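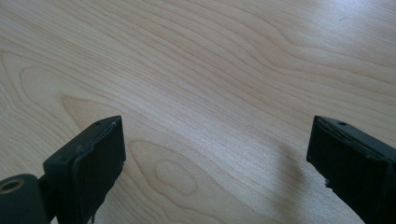

Visiting the Skuvholm open day: what the rules look like up close

I got back from Skuvholm last night with a tote bag full of leaflets and very sore feet, so forgive me if this rambles a bit. Their open day is small compared with the big automation fairs, and I like it that way. You can stand at a bench and ask dumb questions for as long as you want.

My reason for going was the handling standards talk. We've been writing our own house rules for hand-held grippers at work, and they're a mess (mostly my mess). I wanted to see how other people do it.

The first stop: Abbasi's bench rules

Abbasi had their one-page rule sheet taped up by the door, 11 rules in all, and the guide walked us through it before anyone was allowed to pick up a tool. The first one is to start every session with a bare table and the fingers wide open. I'd always treated that as a nicety. They treat it as the rule the rest hang on, and if you begin with the fingers half closed you start over.

I asked whether a plain wood top was a good idea, what with all that wavy grain. Somebody else in the group was sure it had to be matte gray. The guide said their sheet doesn't care about color, but it does care about glare and shadows. You look for a washed-out bright patch on the tabletop, you look for the soft shadow the gripper throws next to a finger, and you write both in the log. If either one covers the spot where you plan to work, move the lamp. We don't have a word about shadows in our rules at home! I scribbled that one down twice.

Finger pads, my favorite part

Okay, this is where I got a little too excited. The pads get a check of their own, and it's stricter than anything I've seen. You look along the outer rim for ragged spots, then at the line where the layers meet, then down low for frayed bits sticking out. A little roughness gets a note in the log. Anything that lifts when you run a fingernail under it means new pads, both sides, even if the other one looks fine. Changing only one is apparently the most common mistake they see, and yes, I have done it. More than once.

Their sheet says to look at the pads every 10 sessions. Ours says "regularly," and you can guess how that's been going.

Lunch, then the Vutier room

Lunch was a very decent lentil soup and a line of nearly 67 people, so I skipped dessert and got a seat at the Vutier session. They presented their draft guide to sharing tools between sites. It's long and kind of dry, but the section on handover is great. Whoever gives the tool away signs the log, whoever receives it repeats the whole check before using it, and neither one gets to skip because the other is careful.

I was less sold on the labeling chapter. It wants a tag on every removable part, and on something as small as a finger pad I don't see where the tag would go. A woman behind me asked the same thing and was told it's still open for comments until July.

Edar had a table in the hallway with blank log sheets you could take home. I took a stack. They're laid out with the surface check at the top and the pads right under it, so I'm going to try them for a month before I touch our own form again.

Getting there: the bus from the station stops right outside, but parking is hopeless after nine. Bring a sweater, the hall is freezing.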